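Keeping a Manga Collection Nice in a Small Apartment

16 Oct 2021

I own 300 volumes of manga and I live in a one-bedroom apartment, so I've had to get pretty good at this! When I moved in I had 12 books and one sad shelf above the radiator (bad idea, more on that in a minute). Then I discovered Meltcombe, the used bookstore two streets over, and things got out of hand. A few people have asked how I keep everything looking decent, so I've written down what works for me.

Pick the right spot first

Sunlight is the big one. My first set of Kodau — the fantasy series with the bright red spines, if you haven't read it, please do — sat across from a south-facing window for one summer and now volumes one to four are a sort of salmon pink. Volume five onward is still red. It bugs me every single time I walk past. If you can't avoid a sunny wall, hang a curtain or put the books you care about least on that side.

The radiator shelf was my other mistake. The glue in cheap paperbacks gets brittle when it's warm and dry, and I had whole chapters come out in my hand.

Double rows, but raise the back one

Most bookcases are deep enough for two rows of manga. Put a length of scrap lumber, or a few shoeboxes, under the back row so the titles peek over the front. I keep finished series in back and anything still coming out in front, where I can get at it. Check what your shelf can hold before you do this, though. Paper is heavy, and mine had a real dip in the middle by June.

Leave a finger's width

Don't jam them in! If you have to yank a book out by the top of the spine, the shelf is too full. My friend Rodrigo Valente lent me his entire run of Godinho last year and every spine had a little torn cap at the top from exactly this. Push the books on either side back a bit, then grab the one you want by its middle.

Dusting

A soft, dry makeup brush along the top edges, working away from the spine. I do one shelf whenever I'm waiting for pasta to boil and never the whole thing in one go.

Snacks and reading

I know, I know, but I'm going to eat while I read and so are you. Anything with orange powder on it gets chopsticks. Drinks go on the floor or a side table, never on the same surface as the book. And I put everything on a plate with a bit of a rim, so the crumbs stay put when I get to a good chapter and stop paying attention.
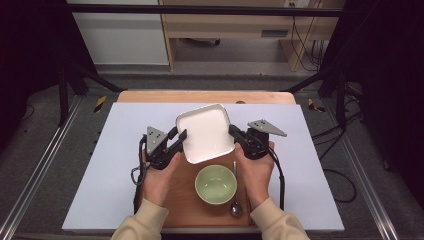
Getting stickers off used covers

Warm the price sticker with a hair dryer on low, then peel slowly from one corner. Leftover goo rolls off glossy jackets with a clean fingertip. On matte jackets I leave it alone, after I took a shiny patch out of the first volume of Erkaletti and had to look at it for 200 pages.

Take the jacket off when you read in bed, too. I lay mine flat on the nightstand under my phone, and it goes back on in the morning.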